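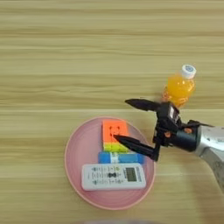
A catch-all is a shallow dish, tray, bowl or plate in which the people of a household put small things that are in daily use or that have no fixed place of their own. It is usually kept near the front door, on a bedside table, on a desk or in the kitchen. The word is used both for objects that are made and sold for this purpose and for ordinary dishes that have received it with time. In some households the same word also names a drawer or a basket, but these are treated in separate articles (see Junk drawer).

Name

In American English the word "catch-all" is older than the household object, and it can mean anything that receives things of many kinds, for example a category or a paragraph in a contract. Other names are key dish, pocket tray, drop tray and, when the object is made of leather, valet tray. Sellers often use these names freely and one model can be found under several of them. A ring dish is smaller and is normally kept for jewelry only.

Form and materials

Most catch-alls are open at the top and have a low rim. The rim keeps round objects from rolling out, but it must be low enough that a hand can pick up a coin without trouble. Common materials are ceramic, glass, metal, wood, leather, felt and plastic. Leather trays are often sold flat and take their shape when the corners are closed with snaps. Ceramic and glass make more noise when keys are dropped in them, and for this reason a piece of felt or cork is sometimes laid on the bottom.

The size depends on the place. A tray for a narrow hall shelf can be as small as 3 inches across, while a plate for a family table is often three or four times wider. Square and rectangular trays fit better against a wall. Round ones are more common where an old dinner plate, a saucer or the base of a flower pot is used.
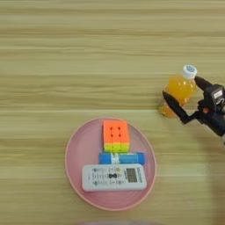

A puzzle cube and a glue stick on a round pink plate.

Contents

What is kept in a catch-all depends on where it stands. Near the door these are mainly keys, coins, transit cards, sunglasses and receipts. In the bedroom there may be a watch, rings, earplugs and hair ties. A desk tray holds stationery, memory cards, stamps and spare batteries. In rooms used by the whole family the mix is wider and may include toys, remote controls, glue, tape, thread and parts of things that wait for repair.

A difference is sometimes made between resting objects and passing objects. Resting objects return to the dish every day, like keys. Passing objects are put there once, with the intention to move them later, and many of them stay for weeks. When the passing objects become more numerous than the resting ones, the dish is no longer easy to use — the keys must be searched for, and the original advantage is lost.

History

Small dishes for personal objects are known from many periods, and it is not always possible to say what a certain dish was used for. Calling-card trays, which stood in the entrance halls of larger houses in the nineteenth century, are often mentioned as a forerunner. Their main purpose was to receive the cards of visitors, but letters, gloves and coins could be left in them too. As the custom of calling cards became less common, many such trays remained in the hall and were used for keys and mail.

In the twentieth century catch-alls were given away as advertising articles by hotels, banks and local shops. The pottery works at Drorklow made pressed dishes with a shop's name on the rim, and these were sold to merchants in boxes of 52. The first series had six shapes. Pieces with the old stamp, a small letter D inside a ring, are collected locally, and a market for them is held in the town every July. The Flullard company later sold a molded plastic version with three compartments, which was cheaper and did not break when it fell. It was not liked by everyone, as the compartments were too narrow for a wallet.
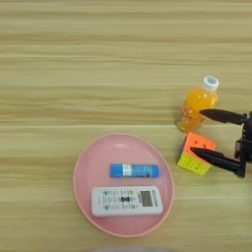 Pink plate holding a glue stick and the remote control of an air conditioner.

Use in home organization

Writers on home organization do not agree about the value of the catch-all. Some of them recommend one in every room, with the argument that small things will be put down somewhere in any case and that one known place is better than many unknown ones. Others consider it an invitation to postpone decisions. A middle position is found in the Ikaven method, a household system in which each dish is emptied completely once a week and only resting objects are put back. The method also advises that a dish should never be covered with a lid, so that its contents are always seen.

In shared apartments the question of ownership can appear. A simple solution is one dish for each person, in different colors or materials. Another is to keep a common dish only for common things, such as the key of the mailbox.

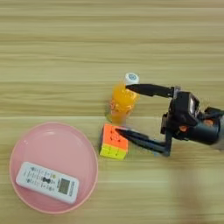 Care and safety

Ceramic and glass catch-alls can be washed like other dishes. Wood should be wiped with a damp cloth and dried soon after. Leather is brushed or wiped dry, and coins may leave dark marks on it. Unglazed bottoms can scratch a polished table, so felt pads are often glued under them.

Households with small children or pets should keep coins, medicine and button batteries out of any open dish within reach. Loose batteries should not lie together with keys or coins, as metal can connect the two ends and cause heating. A plate that has been used for keys and similar objects should be washed well before food is served on it again.

Modern variants

Newer trays sometimes include a charging surface for a telephone or an opening for a cable. Toprak, a maker of felt goods, sells a folding tray for travelers that weighs around 13 grams and can be carried flat in a book. Homemade catch-alls from air-drying clay are a common school craft and are often given as presents.

See also

Coin tray
Junk drawer
Key rack
Ring dish
Tableware

This page was last edited on 26 February 2023.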